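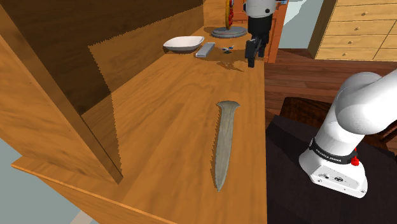

A knife, a white bowl and a long wooden counter.

I stopped buying bread in February. The bakery on our street put the small rye up again, and I had 35 minutes free most evenings, so I got out the recipe my neighbor Ida Mühlbauer gave me when we moved in.

It takes 900 grams of flour and makes 2 loaves. One goes in the freezer, sliced. I mix the dough after supper and leave it in the hall closet overnight, where it's cooler than the kitchen. By morning it has usually doubled. If it hasn't, I go to work and bake when I get home.

My first three loaves were flat. I was adding too much water and taking them out too early. Ida told me to bake them ten minutes longer than looks right, and that fixed most of it. The crust is still harder than my husband likes. He eats the middle and leaves me the ends.

I've tried it with caraway and without. I prefer it without. Next I want to try her plum cake, but she hasn't found the card yet.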